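Gemma Bortolotti has been mediating disputes between neighbors for 37 years, and she would like it known that very few of them are about what they say they are about.

"A hedge," she says. "They come in about a hedge. Two hours later we're on to a wedding in June that somebody wasn't invited to."

We meet in her office in Nerby, over a bakery that has itself been the subject of two complaints (smell, and then, when the vent was moved, lack of smell). She keeps her files in banana boxes. The longest case, between a Mr. Colombo and the people upstairs, takes up three of them.

"Lino was upset about footsteps. I told the family upstairs to buy a rug. They bought a rug. Then he complained that he couldn't tell anymore when they were home."

Did that one get settled?

"He moved to Jostside. He calls me about the new ones." 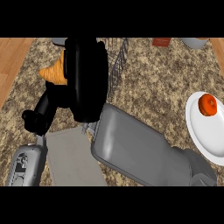
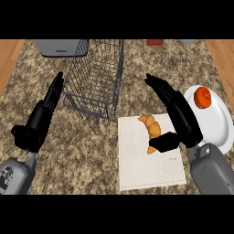

Bortolotti didn't plan on any of this. She trained as a piano teacher, and her first case was her own: the couple next door wanted her to stop at six. She offered them free lessons. The husband took her up on it and played so badly that his wife asked for the old arrangement back.

"I thought, well, there's a method in that."

She charges the same flat fee she did ten years ago and gives people one rule, that they can't bring photographs of the other party's trash. Most bring them anyway. Her colleague Liliana Morelli once sat through an entire slide show.

I ask whether people have gotten worse.

"They've gotten better at typing. I had a letter with footnotes last week. The complaint was a wind chime."

And her own neighbors these days?

She gets up to close the window. There is a dog going in the yard, and it has been going since I got here.

"Lovely people," she says. "We don't speak."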